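Part numbers without meaning: a conversation on identifier design

April 30, 2019

Stutari designs identification schemes for companies that hold a lot of small parts. Its work covers part numbers, bin codes, asset tags and the procedures for retiring them. The firm's senior designer agreed to talk on condition that the interview stay on method and leave out personal details. We met in Stutari's office with a stack of printed label proofs on the desk.

The first question was what makes a part number bad. The designer answered that most of the trouble comes from putting information into it.

"A typical legacy number starts with a product family, then a material, then a size, then a supplier. It reads well on the day it's issued. Then the supplier changes. Now the number says something false, and you either renumber the part or you tell everyone to ignore that section. Companies always choose the second option, and from then on some people ignore it and some people don't."

The firm's largest recent job was at Mendau, a distributor of pump and valve spares. Mendau's old numbers began with a prefix for product family, and by the time Stutari was called in there were 74 prefixes in use. Several had been split when they filled up. Others had been merged on paper after a reorganization, with the old labels left in place on the shelves. The warehouse kept a printed lookup sheet taped inside each aisle, and the sheets did not match each other.

"We asked for the master list of prefixes and were sent four," the designer said. "All of them were in daily use. Purchasing had one, the warehouse had one, the catalog team had one, and accounting had one that was derived from the catalog list at some point and then edited by hand."

Stutari's replacement was a fixed-length identifier of eight characters that carries no meaning. Seven of them are issued in an order that looks random to the user, and the last is a check character computed from the others. Family, material, size and supplier became ordinary database fields, where they can be corrected without touching the label.

I asked why letters were used at all, given that digits alone are simpler to key in. The designer said it was a question of length. A number short enough to be remembered while walking from a screen to a shelf has fewer errors than a longer one, and letters buy capacity in fewer positions. They also cause problems of their own.

"O and zero, I and one, S and five, Z and two. You know these. People think a good typeface solves it, and a good typeface helps on a clean label read straight on. It doesn't help when somebody writes the code on the back of a packing slip with a marker." 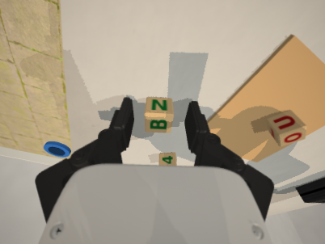 The usual remedy is to remove one member of each confusable pair. Stutari keeps the digits and drops the letters. With O, I, S and Z gone, the designer also takes out Q, which handwritten looks enough like a zero or a nine to cause trouble. Removing those 5 letters from the full set of letters and digits leaves 31 characters, and that count is deliberate.

"Thirty-one is prime. If your alphabet has a prime number of characters you can use a very plain check scheme: give each position its own weight, multiply, add up, take the remainder. With distinct weights, none of them zero, you catch every single wrong character and every swap of two characters, adjacent or otherwise. If the alphabet size isn't prime you have to pick your weights more carefully or accept that some errors get through."

The designer has little patience with schemes that skip the check character to save space. In a catalog with sparse numbering, most typing errors land on a number that doesn't exist, and the system rejects them anyway. In a dense catalog they land on another real part. Mendau's old numbers were issued in sequence within each family, so a wrong last digit nearly always produced a valid part, and usually one that looked similar in the bin: the next gasket size up, or the same valve seat in another compound.

There is also the matter of where the check is performed. At Mendau it runs on the handheld terminal, before anything is sent. The designer considers this essential. A message that comes back after the picker has moved on to the next aisle will be dismissed, and a delay of a few seconds is long enough for that.

We turned to grouping. Stutari prints the identifier as two blocks of four with a gap between them. The gap is a space on the label only and is never stored. Early trials with a hyphen went badly, the designer said, and the cause was mundane. Some users typed the hyphen, some left it out, and one spreadsheet import converted a handful of codes into dates.

"Hyphens, slashes and leading zeros are the things I look for first when I get a client's data. Spreadsheets strip leading zeros. They also turn anything with an E in the middle of digits into scientific notation. You can format the column as text, and someone will open the file by double-clicking and lose the formatting."

The E problem led to a further rule. Codes made up entirely of digits apart from a single E are skipped when the list is generated. So are codes made up entirely of digits, which might be taken for quantities or order numbers. Both rules cost a negligible share of the available codes. A short filter also removes offensive words, though with O, I and S missing from the alphabet the filter has little to do.

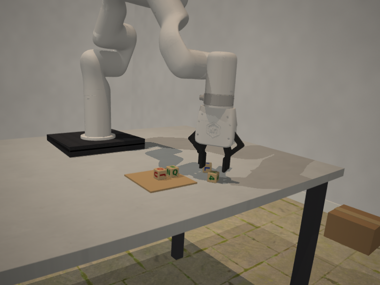 A colleague from the same office, sitting in on this part of the conversation, objected that the case for meaningless numbers tends to be overstated. Experienced pickers do use the prefix, the colleague pointed out, and they use it well. Someone who has worked the seal racks for years hears the first characters and is already walking. Taking that away makes the best people slower for a while, and a project plan that doesn't allow for it will be blamed for the drop.

The designer accepted the point and said it had been handled at Mendau by printing the family name in plain words above the code. The word can be changed and reprinted when the family changes. The picker still gets the cue, and the identifier stays as issued.

The colleague was not fully satisfied with this. Words are longer than prefixes and get abbreviated, and the abbreviations become a new unofficial coding system. Both agreed that this had already started on the receiving dock, where at least one label printer was producing its own shortened forms.

The hardest part of any changeover, according to the designer, is the period in which both numbers are live. Mendau's ran through August and somewhat past it. The rule was that every label showed the new code large and the old code small, and that the system accepted either for lookup but only the new one for transactions. Old codes were never reused and never will be.

"Reuse is the one thing I won't negotiate. A retired number is still printed in service manuals, on invoices, on a tag wired to a pump in somebody's basement. If it comes back attached to a different part, every one of those documents becomes wrong, and you have no means of finding them."

For contrast the designer mentioned Pirnura, a much smaller job involving asset tags for test instruments. The client wanted the same format as Mendau. Stutari advised against it. The inventory was small, every item was scanned at a fixed station, and codes were almost never read aloud or written down. Plain digits with a check digit were enough, and the label could be made small enough to fit on a probe handle. The client kept a two-letter site code in front for reasons of its own, and the designer expects a call about that when the second site moves.

I asked about labels themselves, a subject on which the designer is brief. Use a matte stock. Put the human-readable code above the bar code so that a torn lower edge leaves it legible. Set the type larger than the layout seems to want. Stutari tests its proofs by having them read aloud over a poor phone line by one person and written down by another, and the errors from that exercise are what decide which characters stay in. B and D are the worst pair still in the alphabet. Dropping one of them would bring the set to 30 and cost the prime count, and the check character catches the substitution, so they remain.

Stutari's current work is a merger of two catalogs, one of them from Mendonça, a fastener supplier whose part numbers run from 5 characters to well past 20 and include lowercase letters that matter. In that catalog an uppercase and a lowercase version of the same code can be two different bolts. The designer has asked for the full list of such pairs and is waiting for the export, which the client's system has so far delivered in capitals only.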